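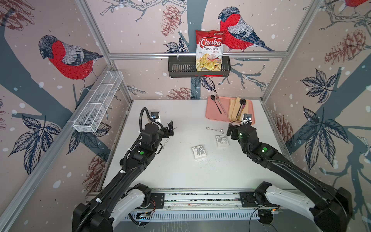
Britt-Marie Solberg wanted to know whether the quoted price included the second arm. It did, Panganiban wrote back, and he attached the schedule again with the line marked.

The Grakley had been on trial at Handusby since August. It was a two-armed table unit, sold by Lagman with a service contract, and Eduardo Panganiban had been asked to write the report on it. The form ran to 49 questions. He had answered all of them except the last, which was "Would you recommend purchase?" and had a box for yes and a box for no.

Last updated: 16:40

He went down to the trial room to run the clearing routine again. The specification gave an allowance of 3 millimetres at the fingertip. He had measured less than that on most runs and had written the figures in the table on page two. The left arm was slower to settle. He had written that down as well.

"Are you still on question 49?" Trinidad Ocampo asked. She had the power log open on her knee.

"I'm checking the settling time."

"You checked it yesterday."

"The contract says it should be checked under load."

She read him the total. The unit had completed 712 cycles and stopped on 129 of them. Most of the stops were for cutlery. It would approach a fork, close, open, and wait for somebody to press the key. Lagman's engineer, Volker Wunderlich, had come out from Lelstead and adjusted the closing force, and the stops had become less frequent. His visit was covered by the contract. His second visit would not be.

"What did you do when it stopped?" she said.

"Pressed the key."

"Every time?"

He considered this. Mylene Cabanatuan had done the night runs, and she had left notes beside the entries. Her notes were short. "Fork." "Fork again." "Waited to see if it would try by itself. Waited eleven minutes. It did not." Near the end there was one that said only "Good evening," with the time, 23:10, and no fault recorded against it.

"Mylene did some," he said.

The routine reached its end and the arms went to their park position, right first, then left. The left overshot slightly and came back. He noted the time. It was inside the limit, though only just.

Solberg's second message arrived while he was writing. She asked whether the unit could be returned if the answer was no, and who would pay the carriage. He looked it up. Handusby would pay the carriage.

"Well?" said Ocampo.

"Could you start it once more?" he said. "With the forks."

She put the log down and pressed the key.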